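Leave the small jobs where people can see them

My landlord in Brudley painted every room magnolia before I moved in and asked me to keep it that way. I lived with it for four years. When I finally left, I could not remember one thing about the walls, and I had looked at them every day.

Plain walls are sold to us as the safe choice. Estate agents like them and so do offices. I think we give up too much for that safety, and I think the same habit of hiding things makes rooms harder to use.

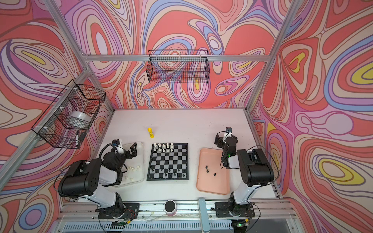

Storage is where the habit does most harm. We put everything behind doors and then buy a second pair of scissors when the first goes missing. Abla Sabbagh, who taught me to hang wallpaper, kept her tools on open hooks and never owned a toolbox. A wire basket fixed to a post, with a roll of tape and a marker pen in it, does more good than a deep drawer. It can hang against coral and lavender swirls and still be easy to find.

I paid 129 pounds for a cupboard with soft-closing doors. It holds things I have forgotten — mostly batteries and string.

Strong pattern has its critics. They say it is tiring, and that you will be sick of it by October. Perhaps. Paint is cheap, and a wall you dislike can be changed in a weekend.
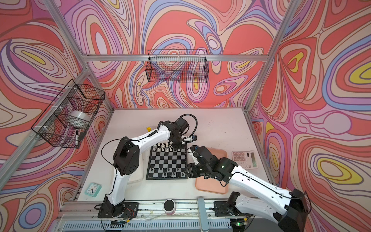

Where to start

Pick the smallest room and one wall. Put up the paper you liked in the shop and were talked out of. Then take the door off one cupboard and see what you throw away.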